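Zwischenbericht an die Förderstelle: Wohnortnahe Ernährungsberatung und Mittagstisch in Larkness

Berichtszeitraum: Januar bis Juli
Vorgelegt am 30. September 2021
Projektleitung: Nobuhle Baloyi

1. Stand des Vorhabens

Der Mittagstisch läuft an beiden Standorten, im Gemeindesaal Larkness und in der ehemaligen Schulküche Clesa. Im Berichtszeitraum wurden 2305 Mahlzeiten ausgegeben. Geplant waren für denselben Zeitraum 3719. Die Abweichung geht vor allem auf die ersten Monate zurück, in denen der Saal in Larkness geschlossen war und nur Abholung angeboten werden konnte. Seit der Öffnung liegt die Ausgabe an beiden Standorten im Plan, in Clesa leicht darüber.

Die Beratungsgespräche haben später begonnen als im Antrag vorgesehen. Die Stelle war erst im zweiten Anlauf zu besetzen. Frau Du Plessis hat die Arbeit inzwischen aufgenommen und bietet in Clesa und Larkness je eine feste Sprechzeit an. Die Nachfrage kommt bisher fast ausschließlich von Personen, die ohnehin zum Essen kommen.

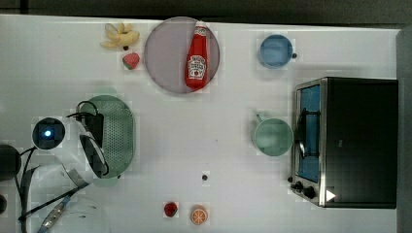
Lesezeit: 4 Minuten

2. Mittagstisch

Gekocht wird weiterhin zentral in Clesa. Die Fahrt nach Larkness übernimmt die Firma Gikivent zum vereinbarten Pauschalpreis. In zwei Fällen kam die Lieferung verspätet an, beide Male wegen der Sperrung der Brücke. Für die Dauer der Bauarbeiten fährt Gikivent jetzt früher ab. Das hat den Nachteil, dass die Küche in Clesa früher fertig sein muss und die Vorbereitung teilweise auf den Vortag fällt. Die Dienstpläne sind entsprechend geändert.

Der Speiseplan wechselt alle vier Wochen. Auf Wunsch mehrerer Gäste gibt es nun täglich ein Gericht ohne Fleisch. Die Mehrkosten sind gering, weil Hülsenfrüchte und Kartoffeln in größeren Mengen über Liu bezogen werden. Obst als Nachtisch wird besser angenommen als Pudding, jedenfalls in Larkness. In Clesa ist es umgekehrt, dort bleibt es vorerst bei beidem.

Der Eigenanteil der Gäste ist unverändert. Eine Ermäßigung erhalten alle, die eine entsprechende Bescheinigung vorlegen. Im Juli haben wir die Prüfung vereinfacht: Die Bescheinigung wird einmal vorgelegt und gilt dann bis zum Jahresende. Zuvor war sie monatlich vorzuzeigen, was an der Ausgabe zu Warteschlangen und einigem Unmut geführt hat.

3. Beratung

Ein Erstgespräch dauert eine Dreiviertelstunde. Thema ist meist das Kochen für eine Person, gefolgt von Fragen zu Diabetes und zum Einkaufen mit knappem Budget. Medizinische Fragen werden an die Hausarztpraxen verwiesen. Mit zwei Praxen in Larkness besteht dazu eine schriftliche Absprache, mit der Praxis in Clesa steht sie noch aus.

Zusätzlich zu den Einzelgesprächen hat im Juli eine Kochgruppe begonnen. Sie trifft sich alle zwei Wochen und ist auf 8 Plätze begrenzt. Es gibt eine Warteliste. Ob eine zweite Gruppe eingerichtet werden kann, hängt von den Küchenzeiten ab.

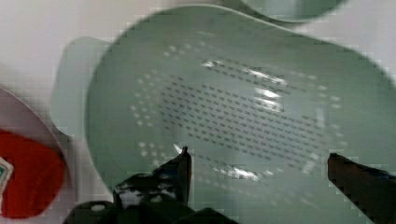
Lungile Du Plessis merkt dazu an, eine zweite Gruppe sei nur am späten Nachmittag denkbar, und gerade dann fahre von Clesa kein Bus mehr zurück. Sie halte es für sinnvoller, die bestehende Gruppe nach einem halben Jahr neu zu besetzen und die Warteliste der Reihe nach abzuarbeiten. Wer ausscheide, könne zu einem offenen Termin im Quartal weiter kommen.

Die Projektleitung schließt sich dem an. Der Antrag muss dafür nicht geändert werden, die im Finanzplan vorgesehenen Honorarstunden reichen aus.

4. Rückmeldungen der Gäste

Im Juli wurden an beiden Standorten Fragebögen ausgelegt. 50 kamen ausgefüllt zurück. Die Bewertung des Essens ist überwiegend gut. Kritisiert wurden die Lautstärke im Saal Larkness und die kurze Ausgabezeit. Gegen die Lautstärke ist kurzfristig wenig zu tun, der Einbau von Deckenplatten liegt beim Eigentümer. Die Ausgabezeit ist um eine halbe Stunde verlängert worden.

Mehrfach wurde gewünscht, auch am Wochenende zu öffnen. Das ist mit dem vorhandenen Personal nicht möglich und im laufenden Förderzeitraum auch nicht vorgesehen.

5. Mittelverwendung

Die Personalkosten liegen wegen der späten Stellenbesetzung unter dem Ansatz. Bei den Sachkosten ist der Posten Lebensmittel wegen der niedrigeren Ausgabezahlen nicht ausgeschöpft, der Posten Transport dagegen vollständig. Für die Reparatur der Spülmaschine in Clesa sind 687 Euro angefallen, die im Finanzplan nicht enthalten waren. Wir bitten darum, diesen Betrag aus den nicht verbrauchten Personalmitteln decken zu dürfen. Die Rechnung liegt der Anlage bei.

Eine Neuanschaffung der Maschine wäre nach Auskunft des Kundendienstes in den nächsten zwei Jahren einzuplanen. Ein Angebot wird eingeholt.
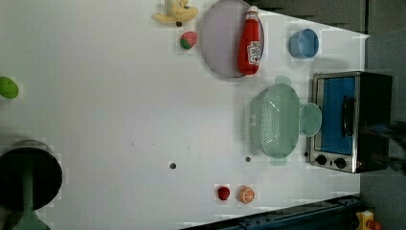
Abb. 3: Obst, Teller und Ketchupflasche auf weißem Tisch

6. Ausblick

Bis zum Jahresende sind folgende Schritte geplant: die Absprache mit der Praxis in Clesa, der Wechsel in der Kochgruppe und ein neuer Aushang mit den Sprechzeiten, auch in leichter Sprache. Der Vertrag mit Gikivent läuft aus und muss neu verhandelt werden. Mit einem höheren Pauschalpreis ist zu rechnen, weshalb wir parallel die Kosten für ein eigenes Fahrzeug prüfen. Das Ergebnis geht der Förderstelle gesondert zu.

Der Verwendungsnachweis folgt mit dem Schlussbericht.

Anlagen: Finanzübersicht, Rechnung Spülmaschine, Auswertung der Fragebögen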